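January
By Mhairi Jardine

Revetau questions "stone look" claims on kitchen worktops

Revetau, the independent kitchen buyers' advice service, is asking shoppers to treat showroom talk about marble with some doubt. Its new guide looks at 12 worktops sold under names that suggest natural stone. Only 4 came with paperwork saying where the stone was quarried.
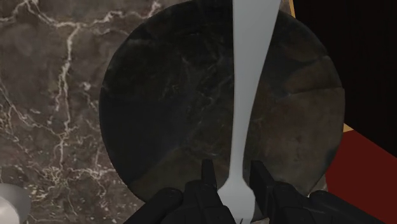
"A dark slab with pale veins tells you very little about what you are paying for," said Mhairi Jardine, who wrote the guide. "Ask for it in writing. If the seller goes quiet, keep your deposit."

The guide is just as cool on "lifetime" sealants – two of the warranties ran out after a single missed re-coat – and on free templating, which was often added back at the fitting stage.

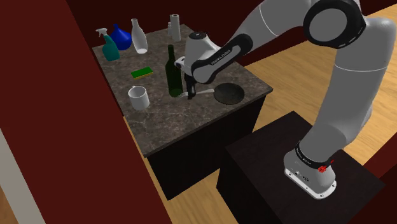
Issue 12

Revetau takes no money from worktop firms. A first run of 500 printed copies goes out on Friday, and readers can ask for one by post.

Related items
Rerka drops "stain-proof" from its brochure
Lapiņa worktops: what the warranty leaves out
Zistlow sale prices checked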